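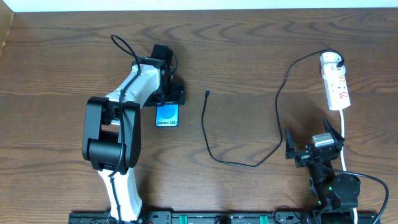
How to record a wetland site visit for the Inden Catchment Programme

This page sets out the steps that community groups, landholders and partner organisations should follow when carrying out a site visit under the programme. It applies to all wetlands on the Inden register, including seasonal pools that are dry for part of the year.

Last updated: 2025-03-05

Before the visit

1. Confirm access. Written permission from the landholder must be held by the group leader before anyone enters the site. On pastoral land, ask which gates are in use and whether stock will be moved that day.

2. Find the site number. The register lists 464 wetlands, each with its own number. Sites along Quaye Creek have an upper and a lower entry, and these must not be combined on one form.

3. Prepare your equipment. Each group needs a tape, a marked pole for water depth, a record sheet and a means of taking photographs.
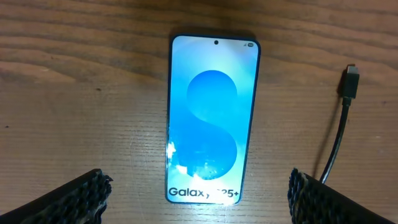
Groups may submit records on paper or through the Kunero form, and both are treated equally. Whichever method is chosen, the same person should keep the record for the whole visit. Where a phone is used, save the form for offline use beforehand, as coverage is poor across most of the catchment. Put the phone on its USB-C charging cable the night before and carry a paper sheet as a reserve.

At the wetland

4. Begin at the fixed marker post. Take one photograph facing each compass point, holding the camera at chest height.

5. Walk the transect. This is a straight line of 22 metres from the marker towards the water. Record the main plant cover at every second metre, using the codes printed on the back of the sheet.

6. Measure the water depth at the end of the transect. If there is no standing water, enter a zero. Do not leave the box blank.

7. Note any signs of pigs, foxes or stray cattle, such as tracks, rooting or damaged banks. Leave traps and bait stations alone and report their position to the programme office.
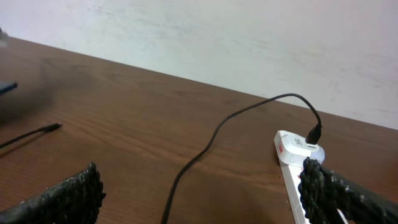 8. Clean boots, poles and tyres before leaving. Weed seed is carried between sites in mud, and groups visiting more than one wetland must clean at each.

After the visit

Records should reach the office within two weeks. Paper sheets may be handed in at the Plastero depot during opening hours. Check that the site number appears on every page, as sheets do become separated in handling.

Photographs should be sent at their original size, named with the site number and the compass point.
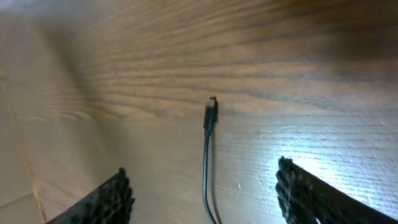 Do not crop them or adjust the colour. Office staff compare each set with earlier ones from the same post, and altered pictures cannot be used for this purpose.

If a plant could not be identified, enter it as unknown and attach a close photograph of the leaf and stem. Samples must not be removed from the site without a collecting permit.

Corrections can be made until the end of March. After that date, send a note to the office quoting the site number and the entry to be changed.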